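Olow Stacking Cubes, Two-Size Set
Product code OL-26
Made by Ternmont

Overview

The Olow set is made up of solid wooden cubes in two edge lengths, supplied with painted top faces and, on the larger size, printed square markers on the sides. It is intended for stacking exercises, sorting tasks and tabletop layouts where each piece has to be told apart by color from above and by pattern from the side.

The larger cube is the base piece. The smaller cube is the top piece. The difference in edge length is slight, so a small cube placed on a large one leaves a narrow ledge of the lower face showing. With the top piece centered, the ledge is even on all four sides. With the top piece shifted, the ledge widens on one side, and the offset can be judged by eye or measured with a rule.

Materials and finish

Both sizes are cut from kiln-dried beech and sanded on all faces. Edges are broken lightly with fine paper, not rounded over, to keep the full contact area. The small cube is left bare except for its top face. The large cube is painted white on the sides before the markers are applied.

Top faces are finished in water-based acrylic, two coats, matte. Standard colors are red for the large cube and green for the small cube. Other colors can be ordered in packs of 6 or more. Paint stops at the edge; a trace of color on the adjoining wood is within tolerance and is not grounds for return.

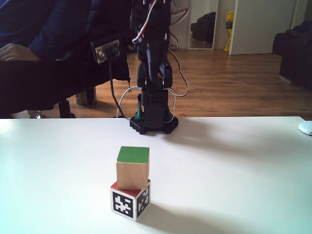 Markers are printed in black on white film and fixed to the sides of the large cube. Each side carries one marker. Patterns are not repeated within a pack. Replacement film is sold by the sheet under the Wundik name and is cut to the same size as the original.

Work surface

A flat, rigid surface is recommended. On a cloth or a padded mat the base piece can tilt enough to affect a stack of more than two. White or pale gray tops give the best contrast with the red and green faces. Strong light from one side throws a shadow across the surface next to the stack – this can be reduced with a second lamp on the opposite side.

Care

Wipe with a dry or barely damp cloth. Do not soak. Solvent cleaners lift the marker film and dull the paint. Bare faces may be resanded with 240 grit, but repeated sanding will reduce the height of the cube. Painted faces should not be sanded.

Store in the carton supplied, painted faces up. Color may transfer between painted faces left in contact under load for long periods.

Packs

Starter pack: one large cube, one small cube
Room pack: 6 large, 6 small
Bulk pack: 100 pieces, sizes mixed to order

Bulk orders ship flat-packed in Ninh trays with card dividers. Starter and room packs ship in a plain carton. Stock of the room pack is replenished in June – orders placed before then are filled from existing stock while it lasts.

Related items

Wundik replacement marker film, sheet
Ninh storage tray with dividers
Olow paint touch-up, red or green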